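How do I get terry towels soft again (and folded so they stay folded)?

Asked in Laundry & Linens - viewed 447 times - 3 answers

Hi all, hoping somebody here has been through this. Back in May I bought a set of Calado bath towels, the thick terry kind, plus a few hand towels in purple because my bathroom needed some color. They were gorgeous for a few weeks. Now the bath towels feel like doormats, and the purple ones have gone kind of flat and scratchy on one side. I wash them warm with regular detergent and a good glug of softener, then dry on high until they're done.

Second problem, same towels. I fold them on the table in the laundry room, stack them on the shelf, and by the next morning the stack is leaning and half of them have slid open. My sister's look like a store display and I want to know what she's doing! The shelf is 18 inches deep if that matters. I've tried thirds, I've tried rolling, and I've tried just stuffing them in and shutting the door (my current system).

We have hard water here in Rurkero, in case that's part of it.

Answer 1 - marked helpful by the person who asked

Oh, I had this with mine and I'm pretty sure it's the softener. It coats the loops and after a while they stop drinking up water and just lie there. Stop using it completely. Then do one hot wash (check the tag first, especially with a strong color like purple) with no detergent and a cup of white vinegar, and after that go back to normal but with half the detergent you think you need. With hard water you may have to run the vinegar wash a couple of times before you feel a difference. Please don't put vinegar in with bleach or anything that has bleach in it.

The other part is the shaking. When a towel comes out of the washer it's a twisted rope, and if you throw the rope in the dryer it dries as a rope. Grab two corners and give it a good hard snap, then flip it and snap the other end.

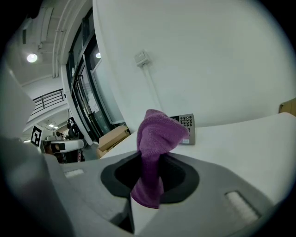 Page last changed: September 26, 2021

A purple towel bunched up in a knot like that needs opening all the way out before you even think about folding. I lay mine on the table and run my forearm down the middle, then pull the corners square. Takes a few seconds per towel and it fixes most of the leaning, I promise. A towel that's still a bit twisted inside will look fine when you fold it and then slowly push itself open on the shelf.

For the fold itself: long edges in to the middle so they meet, then fold it in half along that line, then into thirds from one end. Put the rounded edge facing out. On an 18 inch shelf you should have room to spare with bath towels, but try one before you do the whole load - brands vary a lot. Hand towels I just do in half and then thirds.

And take them out of the dryer while they're the tiniest bit damp in the hems, then let them sit over a chair for a while. High heat until bone dry is rough on terry.

Answer 2

wool dryer balls. I got the Allitz ones, pack of 3, and they work ok, bit noisy. tennis balls do the same thing if you don't mind the smell

Answer 3

I'd go along with the first answer except for the vinegar. I used it on every load for more than 5 months and I can't say my towels were any softer, and the washer manual says not to make a habit of it. What helped at my place was smaller loads. I was cramming the whole family's towels in at once and they never rinsed properly. Now it's half a drum, extra rinse, and medium heat.

As for the stack, if you've got the patience, put the thick ones at the bottom and the hand towels in a separate pile or a basket. I bought a Vondari shelf divider for mine and it holds up fine, although a bookend would probably do the same job. My rolled ones never stayed rolled either, so I gave up on that.

Comment from the person who asked

Thank you!! No softener this week and the first load already feels less crunchy. I did the snapping thing and scared the cat. Still not sure about the long edges to the middle part, do you mean the woven stripe ends up on the outside? Mine keeps ending up hidden.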